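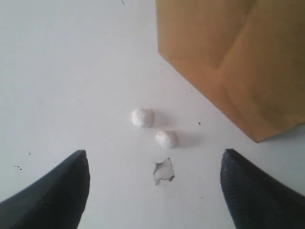
Stundora Grocery Bagging Set — teleop demos for policy training

3,339 episodes, all hand driven, no scripted motion. Reach, grasp, bag in, bag out. Built for imitation learning, ships with joint states and gripper width at every step.

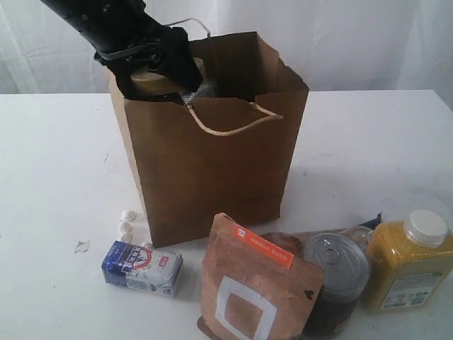 Contact is the hard part of bagging, and most sets skip it. Ours doesnt. Grasps inside a standing paper bag, like a gripper closed on a round jar lid below rope handles — plus pouches and cans out on the table. Misses are kept and flagged. Filter them or dont, up to you.
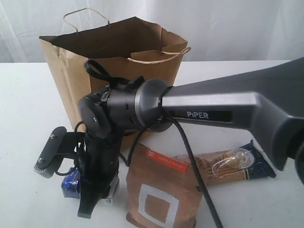 What you get
- 104 item and layout combos
- Synced wrist and scene video
- Task text for every episode, plain English
- 3 license tiers: lab, startup, site
- Loader script, tested on Hullano 5

Redelivery in January adds more soft packs. Current buyers get it free — just keep your order number.
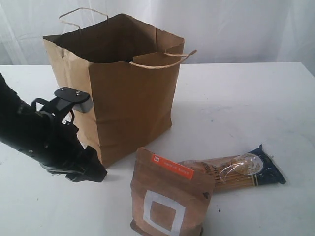 Paper bag, coffee pouch and spaghetti, side camera.

Sample pack on request. Bulk drives ship seperately, allow extra time.

Related items
Badero Drawer and Cabinet Set
Tseng Cloth Folding Set
Hullano Loader, site license
Stundora Table Wiping Set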